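Mevix 32 Two-Finger Gripper, wrist camera version
Citlow Automation / End tooling / Grippers / Mevix 32

Part no. 537-W
Ships with: gripper body, two fingers, wrist cable, adapter ring, 4 mounting screws, hex key, sim model (download, see bottom of page)

Page updated February 24, 2026. Finger section rewritten, old one had the spacer order backwards. Sorry to everyone who built one from it.

What it is
Parallel gripper for small bench arms. Two fingers, one motor, one cable. Camera mount on the body looks out over the top between the fingers. Good for light pick and place, lab benches, kitchen test setups, that kind of thing. Not washdown rated. Don't hang it over a sink.

Mounting
Power off at the arm, not just at the controller. Adapter ring goes on first, notch toward the cable exit. Then body onto ring, 4 screws, crosswise, finger tight. Then go round again with the key. Snug is enough. The ring is aluminum and strips easy.

Cable: leave a loop at the wrist big enough for a full turn both ways. Most dead units we get back are a cable pulled out at the connector. Tie it to the arm, never to the body. If you have the Itlow arm there's a clip already on the last link, use it.

Fingers
Fingers slide on from the front. Spacer, finger, washer, screw. Open the gripper all the way before you start. Do one side at a time so you don't lose track of which spacer came from where.

After fitting, close slow with nothing in between and look for light along the tips. Gap at the tip, spacer is in backwards. Gap at the base, screw isn't down. Fix it before you run anything under load.

Camera view check
Do this in the sim before you do it on the bench. Saves a lot of time. Load the model, park the arm, fingers open, look at the wrist view. You want the body along the bottom and both fingers in view. If one finger is missing the mount offset is wrong in the config, go back and check the sign on it. We ship it positive. Older Mogensen controllers want it negative.

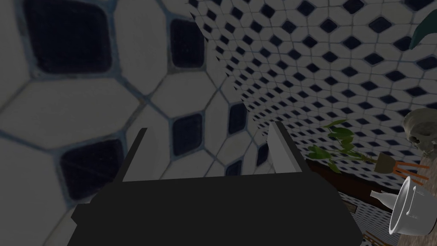
Wrist view in the sim, kitchen room. Fingers open, nothing held.

Walls that close will fill half the view. Fine for checking the fingers, useless for calibrating. Back the arm off before you run the calibration routine, and don't aim it at a repeating pattern like tile, the matcher gets lost. Use the printed target.

Looking after it
Every 6 weeks in normal use, more often if it's dusty:
Wipe the slides, dry cloth, no solvent
One drop of light oil per slide, cycle open and close, wipe off the extra
Check finger screws
Check finger faces for wear, replace as a pair
Look at teh cable where it leaves the body

Don't grease the slides. Grease holds grit and you'll be ordering slides by May.

Common faults
Won't open all the way: dirt at the end stop. Pull the fingers, clean, re-home.
Buzzes when closed: grip force set too high for the job. Turn it down a step.
Drops parts: worn finger faces, or oil on them. Clean faces with alcohol, keep it off the slides.
Camera view shifts after a bump: mount screw loose. Tighten, then recalibrate. Tightening alone wont do it.
Homes fine, then loses position: connector. Reseat it with power off. Still doing it, replace the cable.

Spares
Finger pair 537-F
Slide kit 537-S
Wrist cable 537-C
Camera mount 537-M
Slides and cable usually in stock. Fingers made in batches, ask first.

Downloads
Sim model, Mevix 32
Default config file
Printed calibration target, print at full size, no scaling

Repairs
Send the body only. Keep your fingers and adapter ring, we don't need them and they get mixed up here. Put a note in the box with the fault and which controller you run.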